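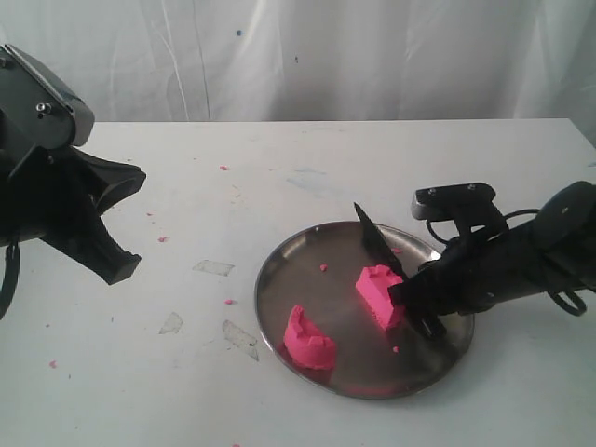
A blade held by a robot should be treated as a blade

Most laboratories that run small two-armed robots have a safety sheet written for the arms. It gives the speed limit, the force limit and the position of the stop button. It seldom says anything about what the arms are holding. I think this is the wrong way round, and that the tool should set the rules for the session.

The usual argument against is that these arms are weak. A light arm that bumps a forearm at low speed leaves at most a bruise, so people work close to it. Put a knife in the gripper and the same force acts along an edge. Modelling dough is a common stand-in for food in cutting trials, and it makes the work look harmless. The softness of the dough has no bearing on the hazard to a hand.

At Hirdale, Ildikó Major and I went through the session logs for July. Of 503 sessions, 51 used an edged or pointed tool. In 2 of those the operator had recorded the tool by name before starting. The rest said "standard set-up".

I would ask for the following as a minimum. The tool is named in the log before power is applied. The gripper is closed on the handle with the arm in a fixed park position, and a person never hands a blade to a moving arm. Crumbs and scraps stay where they fall until both arms are stopped. Clearing the plate between cuts is the step operators most often do with the arms live. An arm with nothing in its gripper counts as live too, as its partner may move when it does.

Rin Aoki has objected that this adds about 100 seconds to each reset and that operators will skip it. The first point is fair. The second is an argument for an interlock, and Tsz-kin Chung has drafted one in which the park position must be confirmed before the next trial can start.

Grip loss is still not covered. Our force limits assume that the tool stays in the jaws, and we have no agreed test for a handle that slips under load. Until there is one, I would keep people out of reach of both arms whenever an edge is fitted.

Xinyi Cai, December 2022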